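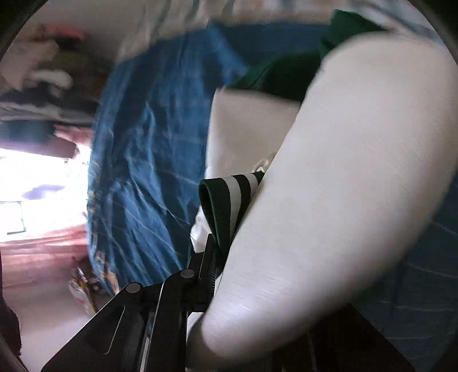

Hand-held gripper with a folded striped strap at the jaw plate.

Gripper jaw faults: frequently asked questions

Applies to the Skirnus hand-held gripper used for textile sorting at Raresell. Maintained by Jacobus Kruger.

What is the fault?
The jaw stays partly closed after the trigger is released. Filip, the logging software, records the jaw as fully open while it is still holding the item. We call this a false open.

How often has it happened?
We reviewed 312 picks from the July sessions and found 24 false opens. Eight of those were on straps, belts or ties.

What causes it?
Two things have been confirmed. Thread and lint collect at the pivot pins and add drag to the linkage. The return spring in the first batch was also too weak to overcome that drag. Position is read at the trigger and not at the jaw, so the log can't show the difference.

Why are straps worse than shirts or sheets?
A folded strap is thick for its width, and the loop can catch on the ridged edge of the jaw. Flat fabric usually slides free even when the jaw is slow.

Can it injure the operator?
The closing force is low. No injuries have been reported. There were two pinches, both from operators pulling on a stuck item with the free hand. Keep fingers out of the linkage at all times, including when the tool is switched off.

What do I do if the jaw sticks?
Stop and put the tool down on a flat surface. Switch it off and wait for the status light to go out. Open the jaw with the release lever, then take the item out. Mark the pick as failed in Filip before you carry on.

Can I oil the pins?
No. Oil holds lint and will stain the garments. Use the dry brush from the kit at the start of each shift.

Is the data from July still usable?
Mostly. Sânziana Căpraru has flagged the 24 picks, and they are left out of the training set. The other picks haven't been changed.

When will the new spring be fitted?
Workari is supplying the parts. Tools are being done in order of serial number and take about 2 hours each. A refitted tool has a grey dot on the base of the handle.

My tool has the grey dot and still sticks. Now what?
Tag it out and send the serial number to Jacobus, along with the pick number and the type of item. Don't take the linkage apart.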